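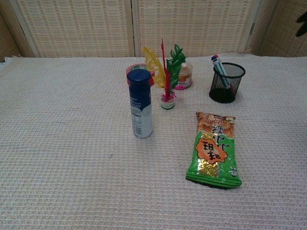

Figure 2. A table with a waffle-weave cloth and, behind it, a folding screen with woven panels.

4.2 Public funding and the ownership of trained models

Most national AI strategies treat research grants and intellectual property as separate chapters, often written by separate ministries. The grant rules say who pays and who reports. The patent and copyright rules say who owns the result. Trained models fall between the two. A model is not clearly an invention, and in many legal systems it is not clearly a work either, so the standard ownership clause in a grant agreement may not reach it at all.

We read 100 grant agreements signed by public funders and university labs. Of these, 40 named software as a protected result, but only 2 mentioned model weights. The rest relied on phrases such as "all outputs of the project," which the parties read in different ways when a dispute came up. In the Grollitz case, the university took the phrase to cover the weights and the training data. Its industry partner, Ivgate, took it to cover the published code and nothing else. The matter was settled in June, and the terms were not released.

Smaller labs face a different problem. Diệp Hầu, who drafted the model contract used in the Plundia program, told us that many applicants had signed the ownership clause without legal advice. Her office now sends a two-page note with each agreement. The note asks the lab to list every dataset it plans to use, the license for each one, and the party that will keep a copy when the grant ends. Labs may update the list once a year.

The Văduva program went further and made open release the default. A lab that wants to keep its weights closed must ask in writing before training starts. The program received about 400 applications in its first round, and few of them asked for the exception. We can't say from this alone whether the rule changed what labs did — some had planned an open release before they applied, and the forms did not ask about it.

The agreements in our sample were the versions on file as of 2024-02-26. Later amendments are not covered. Section 4.3 takes up the related question of who may file a patent on a method that was found with the help of a jointly owned model.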